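Workshop notebook, August
Forkham unit, back room

Bedside furniture, continued

Started 7:40 am. Carried on with the bedside mock-up for the Sekberg job. The wooden nightstand is back in front of the long curtains, where it was before the floor was washed. Put fresh tape at the feet so it goes back to the same spot next time. The old tape had lifted and left glue on the boards, and it took most of a cup of tea to get that off with eucalyptus oil and a rag.

The nightstand had a rock in it. I thought it was the floor, but turned it a quarter and it rocked the same way, so it's the back leg. Shaved a felt pad down with the block plane knife and stuck it on. Rock gone for now. The felt will squash, so check again in a week. If it comes back I'll pack it with a bit of hardwood veneer and be done with it.

Top surface. Wiped down with a damp cloth, then a dry one. Two rings on it from mugs, one old and one that I suspect is mine. Rubbed both along the grain with 500 grit and a little paste wax. The newer ring went, the old one is fainter but still shows in low light from the side. Don't go any harder on it. I tried 200 on the underside first and it cuts too fast and leaves a dull patch that the wax doesn't hide.

Curtains. Light-coloured, full length. They'd been dragging and picking up dust along the hem. Took them down, shook them outside, hung them again with the hooks moved along one loop. They sit at the floor now and don't bunch behind the nightstand. The centre hook is bent and wants replacing. There is a bag of spares in the drawer marked Aksoy, along with the odd screws from the last cupboard. Please put that bag back in the drawer when you've finished with it. I found it on the windowsill.

Bedside things. The list we were given calls for a lamp, a glass, a book and a bowl. Lamp is still at the other bench waiting on a plug. The first glass was too tall for the shelf below and has gone back to the kitchen. The bowl came out of the Prullisura box, order 2222, and it suits the job: wide, shallow, smooth sides that flare a bit, so there's room for keys, a watch, hair ties and whatever else gets emptied out of pockets at night. It's off-white, or maybe a very pale pink. Two of us looked and couldn't agree, so I've written "pale" on the sheet and left it at that.

Tried the bowl in a few places on the top. Too far back and you brush the curtain every time you reach for it. Too far forward and a sleeve would have it on the floor. Left of centre works best and leaves the right side free for the lamp base. The curved bit on the side, handle or spout depending on who you ask, is turned to the front so it doesn't catch on the curtain fabric.
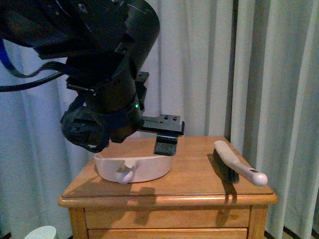 Pale bowl on the nightstand, left of centre, curtains behind.

Washed the bowl before it went out. There was packing dust in it and a sticky patch where the label had been. Warm water and dish soap did most of it and the eucalyptus oil did the rest. Don't use the green scourer, it will mark the finish.

Measured the top again while I had the tape out. The drawing is right and my note from last time was wrong, so I've crossed it out on the earlier page. Use the drawing.

Still to do
Plug on the lamp, then test the cord length to the power point
Shorter glass from the kitchen, or ask Sekberg if a cup will do
New centre hook for the curtain
Look at the back leg again
Second coat of wax on the top, thin, and leave it overnight
Find the lid for the wax tin

Packed the rags and the oil away at 4:15. The used rags are spread on the rail outside to dry, so leave them there until morning and then they can go in the metal bin.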